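Rellham Cotton Dish Cloths, Pack of Two

We stocked these last November and they have become the cloth we reach for at home, too. The Rellham is a plain waffle weave in washed cotton, thick enough to feel like a small towel and thin enough to wring out in one twist. It drinks up a spill on the first pass!

Each cloth has 64 waffle squares along a side, with a double-stitched hem and a hanging loop at one corner. The cotton is woven by Hidayat, a small mill that also makes our bath mats (if you own one of those, you know the feel already). The first wash takes off the last of the finish – after that they just get softer.

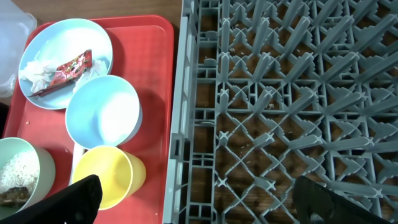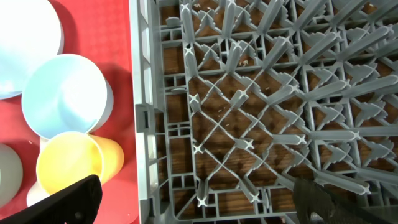 Waffle cotton dries fast for its weight, and that's what makes it so good for a kitchen. The raised squares let air get around the threads, so a cloth hung by its loop in the evening is ready again by breakfast. We also love it for the shiny stuff. Plastic plates and cups, like the light blue ones here, tend to come out of the sink with beads of water all over them, and a dish rack only gets you so far. One wipe with a Rellham and they can go straight in the cupboard. Glasses come up beautifully as well, with hardly any lint once the cloth has been through a few washes.

Colors: Oat, Slate, Brick, and Clarkitz Green, the deep mossy one we had dyed for the Clarkitz shop and then couldn't bear to keep to one store.

Care: Machine wash warm with similar colors. Tumble dry low or line dry. Skip the fabric softener, as it coats the cotton and slows it down. Expect a little shrinkage the first time.

More than 500 packs have gone out so far, and Brick sells out the quickest. Goes nicely with the Hikosero soap dish and the long-handled bottle brush.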